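# Chapter 7: The Work Surface 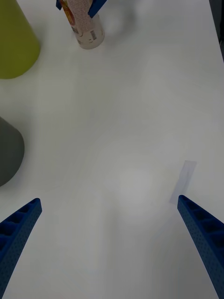 A work surface is the first tool in any room where goods are sorted, assembled, or packed. It is also the tool that receives the least thought. Workers choose a knife or a tape dispenser with care, yet many will accept whatever table happens to stand in the room. This chapter treats the table as equipment. It explains how a surface is chosen, how it is lit, how it is cleared between tasks, and how small items are handled once they have been set down.

## What This Chapter Covers

By the end of the chapter, students should be able to:

- select a surface color and finish suited to a given task
- recognize glare and shadow, and correct both
- clear and wipe a table in the proper order
- account for small or see-through items at the end of a job

Students who have completed Chapter 6 will already know the terms *reach zone*, *staging area*, and *clear-down*. Those terms are used here without further definition.

## 7.1 Color and Finish

White is the usual choice for general sorting. Dark parts, printed labels, and colored fasteners stand out well against it, and dirt shows early. The finish should be matte. A glossy top reflects ceiling lights directly into the eyes of the worker and can hide a flat object lying within the reflection.

White has one serious weakness. Clear and pale items are hard to see on it. A thin strip of translucent plastic, such as a piece of backing film or a cover slip from a package, may go unnoticed on a white table even when nothing else is nearby. The edges of such an item often show better than its face. Workers looking for clear material should lower their heads slightly and look across the table, so that the edges catch the light.

Where most of the work involves clear parts, a gray or dark blue mat should be laid over the white top. The packing room at Prirbridge keeps two mats at each station, one light and one dark, and the worker changes them as the order requires.

## 7.2 Light

A plain table is seldom evenly lit. One area may appear bright white while another, only a short distance away, appears pale gray. Soft round patches of reflected light are common under ceiling fixtures, even on a matte finish. These differences do little harm in coarse work. In fine work they matter a great deal, for a faint mark in the gray area may be taken for a shadow, and a pale object in the bright area may not be seen at all.

The following steps should be carried out before fine work begins:

1. Clear the table completely.
2. Stand in the normal working position and look for bright patches.
3. Move the lamp, or the table, until the patches fall outside the main work area.
4. Place one clear item and one dark item in the center and confirm that both can be seen.

Stations near a window should be checked again in the afternoon.

## 7.3 Marks and Residue

Light streaks and smudges remain on most tables after ordinary wiping. They are acceptable for sealed goods. They are not acceptable for lenses, films, or adhesive parts. For these, the surface is wiped twice, first with a damp cloth and then with a dry one, in straight overlapping passes from the far edge to the near edge. Circular wiping spreads residue and is not recommended.

## 7.4 A Case for Study

The Maruyama depot at Melatport packed 3,605 small parts kits in October. Each kit contained a clear strip to be placed over a printed card. At the Friday count, 80 strips were missing from stock. Most were later found on or under the packing tables. The depot had budgeted for a larger strip order, but chose instead to fit dark mats and to add a table check at the end of each batch.

Consider the following as you read the remaining sections:

- At what point in the work could the missing strips first have been noticed?
- Would a change in lighting alone have been enough?
- How often should a table be checked during a run of 2,000 kits?

Section 7.5 begins with the clear-down procedure. Students should have the Huvance station checklist at hand before continuing.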